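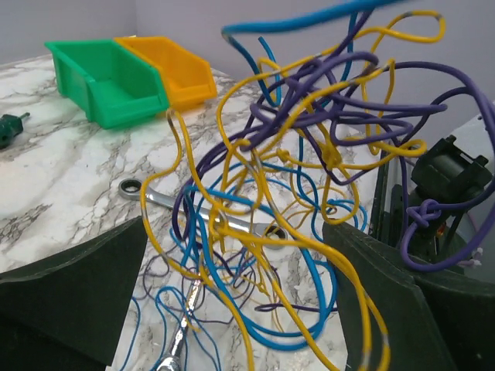
Strand segmentation is the part of Usturel that decides where one wire stops being itself and starts being another. Left on factory settings it does this with great confidence and moderate accuracy. The mask editor will happily report yellow, purple and blue as three tidy classes while the wires themselves are wound over a wrench and each other, and a shiny wrench shaft reflects enough to earn a class of its own if you let it. Tune the model before you let the planner see any of its output.

4.2 Tuning the strand model

Before you start: Gorerness must be running and both wrist streams must show green in the status bar. Amber means the stream is arriving late. Amber will not improve if you stare at it.

1. Open Perception > Strands and load the profile named loose_wire. The profile named loose_wire_final is older. We are sorry.

2. Set Min strand length to 50 pixels. Lower values keep short tails but also promote countertop veining to the rank of wire.

3. Turn on Specular reject and drag the slider until tool shafts drop out of the overlay. Stop there. Past that point it begins rejecting insulation too.

4. Set Blur gate to 2. Frames smeared by motion are skipped and the last good mask is held.

Note: A held mask is drawn with a dashed outline. Operators tend to read dashed as "less important." It means "old."

5. Click Trace. Each strand gets an ID and a crossing list. If the list runs past 200 entries, Usturel shows "Topology uncertain," its most candid message.

6. Pick a grasp point on a strand with a clear run to the edge of the pile, then send both fingers to Close (soft). Check in the wrist view that the strand sits between the fingertips and that only one color is in the gap.

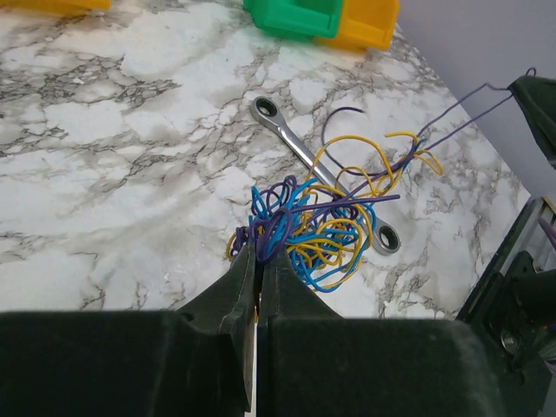
7. Click Confirm grasp. The Teixeira planner locks that strand ID and will not propose a pull on any strand crossing above it.

8. Set Pull limit to Low for the first pass. The planner may now move the arms.

Caution: Do not retune the model while a grasp is locked. Strand IDs are reissued on every trace, and the planner will go on pulling number 14 with complete loyalty to whatever number 14 has become.

Caution: A knot counts as one crossing. Raising the pull limit to get past it makes it a smaller knot.

If Trace returns error 108, the two wrist views disagree about which strand is on top. Move either arm clear of the pile and repeat step 5. If the error persists, export the session to Sodiven and compare the crossing lists by hand, for which we recommend a large monitor and a chair with arms.

Section revised 27/09/2024.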